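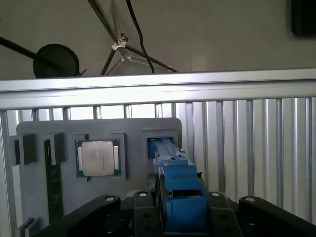

3. The Panel and the Parts

3.1 Why a panel at all

I should say up front that I came to this study as somebody who has taught evening classes in computer repair for a long time, and my feelings about motherboards are not neutral. A real board is a terrible thing to learn on. It's crowded, it flexes when you lean on it, and a beginner who is trying to find one slot has to look past a whole forest of capacitors and headers first. Lino Martinelli and I had been grumbling about this over coffee for a couple of years before we got around to doing anything, and what we did was move the parts a learner really has to handle onto a plain gray plate and leave everything else off.

We called the plate the Lillow panel, after the building where we made the first one (the name stuck before we could think of a better one, sorry). It doesn't compute anything. No power goes to it and no signal comes out of it. All it does is hold computer parts in the places where a person can practice putting them in and taking them out again, which for our purposes is plenty!

Figure 1 gives the general arrangement. The plate has rounded corners and stands upright, with the processor in a square recess at the center and a lighter rectangular pad on either side of its metal lid. The long green board runs vertically to the left of the processor, and the recessed slot, with the long blue piece in it, is over on the right. Behind it all is the silver aluminum frame of the enclosure.

3.2 Upright or flat?

This was our longest argument. Lino wanted the plate flat on the table, the way you'd lay a board down on its box at home, and I wanted it standing. My reason was simple enough: most repairs I see get done with the case standing up, under a desk, by a person on their knees with a flashlight in their teeth. If you only ever practice on a flat board, the first upright one comes as a shock. Your wrist is wrong, your thumb is wrong, and gravity wants the part back.

We tried it both ways during the pilot in December. People were quicker with the plate flat, no question, and they liked it better too. But when we then handed them an ordinary upright case, the ones who had practiced on the standing plate settled in sooner and asked for less help. That was a small pilot and I wouldn't hang a theory on it. It was enough to win me the argument, though, and every attempt reported in Section 4 was made with the plate standing.

3.3 The recess and the slot

The two places we cared about most were the processor recess and the slot, and they ask for very different things from your hands.

A processor wants almost nothing. You line it up, you lower it, you let go. The mistakes people make there are mistakes of looking: they have it turned the wrong way around, or they don't trust that it's down and give it a little push (please don't). We made the recess square with a clean edge all the way around so the eye has a border to compare against, and I think that helped more than any written instruction we tried.

A slot wants force, and it wants the force in the right direction. This is where the beginners went pale. You have to press harder than feels polite, evenly, straight in, and you have to do it after you've spent an hour hearing how delicate everything is. Typically a learner would seat one end, feel it give, relax, and leave the other end sitting a hair too high. From the front it looks fine. Run a fingertip along the top and you can feel the slope right away, and after a while I just told people to do that every time, as a habit, without looking.

Sinking the slot below the face of the plate was a decision we went back and forth on. It protects the part, and it guides you in, but it also takes away room for your fingertips. Anybody with big hands had to come at it from the ends. Gualtiero Sorrentino, who cut the plates for us, offered to bevel the sides of the opening and I said no, since real cases don't bevel anything for you. I've changed my mind since. If we make another batch I'll take him up on it.

3.4 Color

Our first plates were white, and they were a mistake. Under the classroom lights the glare off the plate made the edges of the recess disappear, and people kept tipping their heads from side to side to find them. Gray fixed it on the first try. The green of the boards stands out nicely against it, and so does the silver of the processor lid, and you can spot a part that's sitting crooked from across the room.

I'd also like to put in a word for having parts in different colors. When you're talking a nervous person through a job, "the green one" and "the blue one" get you a lot further than the proper names do, at least for the first half hour. The proper names can wait until their hands have calmed down. Lino disagrees with me on this and says it's lazy teaching. He may have a point, but his half of the class asked "which one?" a good deal more often than mine did.

3.5 What we counted

An attempt, for us, was one part going into one place by one person, starting when the part left the tray and ending when the person said "done" out loud. We planned for 980 attempts and ended up with 946 we could use. The missing ones are mostly my fault: I filled in a score sheet with the columns swapped and couldn't sort it out afterward.

Of those 946, we marked 190 as not properly seated. A part counted as not properly seated if either of us could feel a height difference between its two ends, or if it shifted when touched lightly. The slot accounted for 139 of those, and the remainder were spread over the other places on the plate. I had expected the slot to come out worst, but I hadn't expected it to be that lopsided, and it's why so much of Section 4 is about slots and so little is about processors.

We did the checking by hand and by feel. I know that will bother some readers. We did try a depth gauge from Tranum for a few sessions, but reading it took longer than the fitting itself, and the learners sat there watching us fuss over it and lost their rhythm. Where Lino and I disagreed about a part, we both went back and felt it again, and if we still disagreed we marked it as not seated.

3.6 Wear

Practice parts take a beating. The tabs and latches loosen up first, and a loose latch gives a learner the wrong idea of how much push is needed, so we swapped out the slot pieces whenever either of us noticed they'd gone soft. We didn't log the swaps in the first weeks. We did after that, and the dates are kept with the score sheets.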